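Home Articles Authors Browse Search
Shares 92 Comments 2

4.2 Contact-phase arbitration

The planner described in Section 3 produces a pair of time-parameterized trajectories that are consistent only as long as neither gripper is loaded. Once a fingertip meets an object, the two arms are coupled through it, and tracking errors that were harmless in free space show up as internal force. We therefore hand control to an arbitration layer, written as a separate process on top of the Lunditz middleware, which decides for each arm whether position or force error takes priority.

The arbiter keeps one state per arm (free, approach, contact, hold). Transitions are driven by the wrist force estimate and by the distance between the fingertips and the nearest edge of the segmented object. The edge estimate comes from the head camera alone. Thin flat items are the hardest case: their height above the table is close to the depth noise, so the segmentation falls back on color and surface texture (Figure 6).

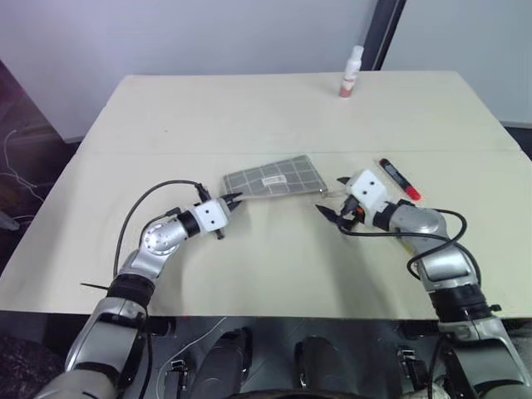 Figure 6. Head-camera view of the bimanual workspace. The left fingertips are at the near edge of a flat gray object marked with a light grid; the right gripper is open toward the left. A marker pen and a small bottle are also on the table.

Objects outside the current task are passed to the planner as keep-out volumes, inflated by a fixed margin. Following Moradi and Mirzaei, we do not update these volumes while either arm is in the contact state. Updating them caused the right arm to replan in the middle of a grasp whenever its own forearm hid part of an object.

The arbiter was tuned on 604 recorded approaches and then frozen. Its loop runs at 1,000 Hz on the control computer, with edge estimates arriving much more slowly, at about 30 Hz, and held constant between frames. A late frame does not block the loop. If no estimate arrives for two consecutive periods, both arms return to the approach state and reduce speed. Section 4.3 gives the transition thresholds.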